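Doblado de prendas sobre la cama
Informe de proyecto – Grupo de Inger Ketilsson y Zachary Cloutier

El trabajo estudia cómo ordenar la ropa de un dormitorio cuando no hay mesa disponible. Usamos la cama como superficie y seguimos el método Treloden, que nos explicó la profesora Silvana Bezerra en marzo. Empezamos con las telas marrones.

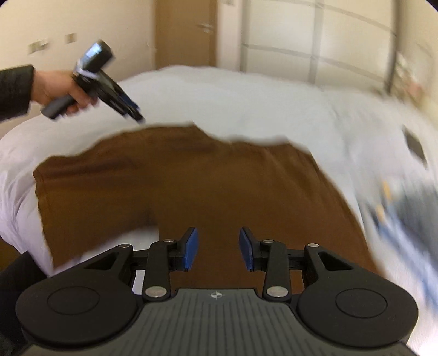
El método pide extender la tela, alisarla con la palma y doblar los lados hacia el centro. En un colchón cuesta más que en una mesa – la superficie cede y los pliegues se mueven. Hicimos 15 intentos, todos el miércoles por la tarde.

El punto de colgado se complica con el tejido acanalado, que se encoge sobre sí mismo al soltarlo.

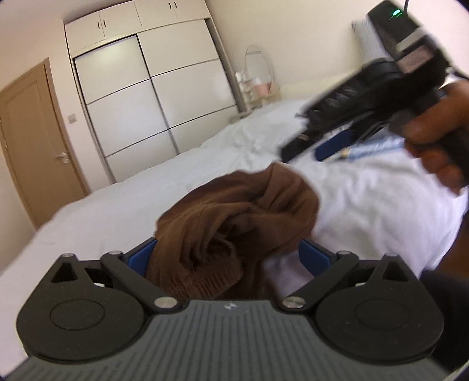 ¿Conviene doblar o enrollar una prenda de punto?
Depende del cajón. Doblada ocupa más fondo; enrollada se encuentra antes, pero el canalé puede deformarse si se aprieta.

Para el informe final compararemos los dos sistemas en un cajón con 7 prendas.
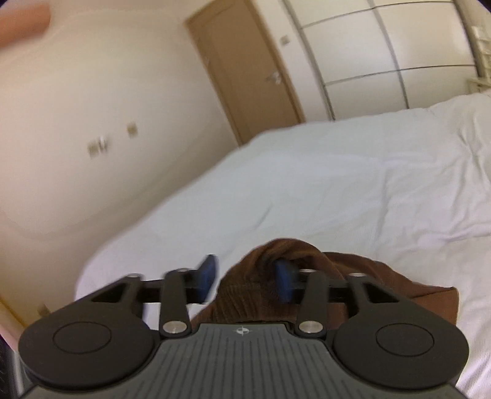

Figura 3. Prenda marrón de punto sobre la sábana blanca.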